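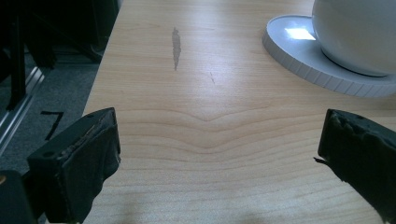
Skivlow House, Dining and Common Rooms Team

Table check, 24/03/2022
Table: light wood top, Porirari room

1. Surface clean, no crumbs or sticky places: OK
2. Surface free of marks: NOT OK
Comment: there is a long gray mark, narrow at both ends. It can be a stain or the finish is worn in this place, I could not decide. Please try first with a soft cloth and a little soap. No scouring pad.
3. Scratches: SMALL
Comment: one very short thin scratch near the gray mark. I leave it for now. Look again in December.
4. Wood grain and veneer: OK
Comment: the lines of the grain make a shallow V. This is the pattern of the wood and should not be reported as a crack, as it was on the last sheet.
5. Table stands firm when pushed from each side: OK
6. Edges, no splinters (go along with the hand, slowly): OK
7. Screws under the top: one was loose, tightened
8. Items left on the table: white rounded piece on its round white base
Comment: it may stay, but lift it when you wipe. Do not push it over the wood.
9. Felt pads under the legs: two are thin, new ones asked from Plolero

Result: table can be used. Point 2 stays open.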